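I have been buying small prints at online auctions for a while now, and I still don't trust the condition reports. My latest try was the August sale at Pranness, lot 137, a framed harbor etching listed as "good for its age." I have learned to ask what that phrase covers.

The estimate was low enough to make me suspicious. I wrote to the house and asked for a view of the back and a plain statement about the paper. A man named Dehua Lu wrote back at 3 in the afternoon, very polite, to say the sheet had "light toning consistent with display." Fine. Does light toning mean a faint tan line under the mat, or does it mean somebody hung it over a radiator in Zindville for 56 years? He didn't say, and my second email got the same sentence back with a new greeting.

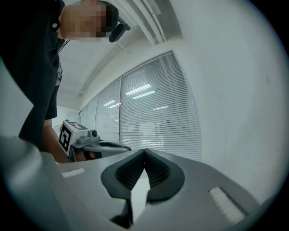

Can you send a lot back if the condition report was vague?

Usually you can't, unless the report said something plainly wrong, and vague wording is hard to call wrong.

Then there's the premium. Pranness adds 27 percent on top of the hammer price, and the number sits on the fourth page of the terms, after a long stretch about parking. Amcombe, where I bought my two Meng woodcuts, charges less but bills separately for packing, so I'm not convinced I save anything there. I'd like to see one house print the full cost next to the bid button. They all say it would confuse people.

I did bid in the end, once, and stopped when it passed my limit. The etching went to someone on the phone. I've asked Pranness twice whether the lot had a reserve and I'm still waiting to hear.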